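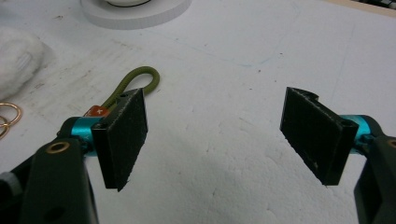
Clarisier extends Teltgate water meter contract to 1,463 further properties

Teltgate, April - Clarisier has been appointed to carry out the second stage of meter replacement in the Teltgate supply area. The contract covers 1,463 domestic and small commercial properties and follows the first stage, in which 522 meters were exchanged in the streets north of the canal.

The meters to be removed are rotary piston units read by hand twice a year. They will be replaced by the Waaka static meter, which measures flow by ultrasound and has no moving parts in the water path. Readings are stored hourly in the unit and sent once a day by low-power radio to receivers mounted on existing street columns.

Stage one included a trial of night flow analysis. Readings taken between 2 am and 4 am were compared with the inflow to each district. A total of 267 properties showed continuous flow over the test period. Most cases were traced to toilet cisterns and outside taps. The remainder were faults on the customer's supply pipe, and the owners were notified in writing.

"The night readings gave us a smaller search area," said Csaba Sipos, network engineer at Clarisier. "In the Pilard Road district we had been looking for one large leak on the main. What we found was a number of small ones on private pipes, plus a valve that had been recorded as shut and was open."

Work will proceed by district, starting with Pilard Road and the lower end of the market. Each exchange requires the supply to be turned off for up to 30 minutes. Where the boundary box is damaged or filled with silt, a new box will be fitted on a separate visit. Lead pipe found at the meter will be logged and reported, but its replacement is outside the contract.

"Access was the main cause of delay in stage one," said Ewan Lockyer, contract manager. "Shared supplies now have their own survey before a date is given to the customer."

Customers will receive a card 14 days before work begins in their street. Final readings from the old meter will be printed on the next bill. Tariffs are not affected by the exchange.

ENDS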